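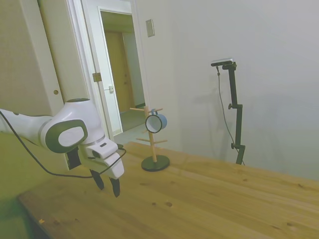 MUNDELL — Thursday, April 2, 2026 — I'm Mariama Osei, I own Miduvness, the coffee shop on Birhane Street, and I'm very happy to tell you that we're giving up paper cups for good. From the last Monday of April, every hot drink we sell will go out in a real mug, whether you're sitting in the window for an hour or running for the bus. It's called the Miduvness Mug Loan, and you already know most of the equipment: a pine table, a mug tree with short wooden pegs on a round black base, a blue mug hanging by its handle near the top. Take a mug off a peg, we fill it, and you walk out the door with it.

Bring it back when you can. Tomorrow is fine, next week is fine, and if you're closer to one of the other places taking part you can drop it there (more on those in a minute). There's a deposit of $2, which you get back in cash or off your next drink. No app, no card to sign up for, no email address. I hate giving my email address to buy a muffin and I'm guessing you do too.

I should say where this came from. In January I finally sat down with the supply invoices, something I normally put off until my accountant gets short with me, and added up the cups. We went through 3,461 paper cups in the last three months of last year. We're a small shop! We have one espresso machine and a line that is mostly the same people in the same order every morning. I did the sum again, got the same answer, and then went and looked at the street bin outside, which on a Friday afternoon is basically our logo sticking out of the top.

We've had a discount for people who bring their own cup since the day we opened. Plenty of you use it and I love you for it. But most people leave home without a cup, me included, and I own a coffee shop. So the idea was to have the cup waiting here instead.

The mugs are being made by Femke Kuipers at Feneneck, the pottery studio behind the old feed store. I went to her with a sketch on the back of a receipt and she was very polite about it. What she came back with is a 12-ounce mug with a slightly narrower top, so it doesn't slosh so much when you walk, and a handle wide enough for a gloved hand. We tested the early ones on the hill up from the post office — full to the brim, at a fast walk — and I've got the stained coat sleeve to prove that the first version needed work. The one we settled on fits a cork-and-silicone lid that you can take with you or leave.

"I wanted something people would enjoy holding, and I also wanted something I could make a lot of without losing my mind," Femke told me when I asked her for a quote. "They're stoneware. They'll take a dishwasher and they'll take a few knocks. If you break one, please just say so and we'll make another."

She means it, and so do I. Breakages come out of the deposits that never get claimed, and if that doesn't cover it, Miduvness pays the rest. You won't be charged extra for dropping a mug. I've dropped 2 already.

The mugs can go back to any of 9 spots around Mundell. Ours, obviously, and Feneneck, plus the library front desk, the laundromat on Birhane Street, the hardware store, the train station kiosk, the swimming pool, the garden center and the bakery by the bridge. Each one has a crate with a green lid. We pick up after closing, and everything gets washed here in our own machine at high heat before it goes back out. If you'd like a crate at your business, please get in touch, because I've got a spare bike trailer and strong opinions about the best route.

A few things people have been asking at the counter. Yes, iced drinks are included, but those go out in lidded glass jars with the same deposit. Yes, you can still bring your own cup, and the discount stays as it is. Drinks won't cost more. If you have a big order for an office, call the day before and we'll send it in a flask with a stack of mugs, and one deposit covers the lot. And if you need a straw or a particular kind of lid in order to drink comfortably, we'll keep those behind the counter — just ask, you don't have to explain.

We're having a launch morning on the first Saturday the loan is running, from 8 until noon. Drip coffee is free while it lasts, Femke will have her wheel set up by the back door so you can watch her throw a few mugs, and kids can paint a tile to go on the wall over the sugar station. The cinnamon buns are not free, but they're very good.

Reporters and photographers are welcome at the launch, or before it if you'd like to see the mugs being made. Femke is happy to show people around Feneneck on weekday afternoons when the kiln isn't being loaded. For interviews, call the shop and ask for Mariama. After 3 p.m. is best, when I can hear the phone over the grinder.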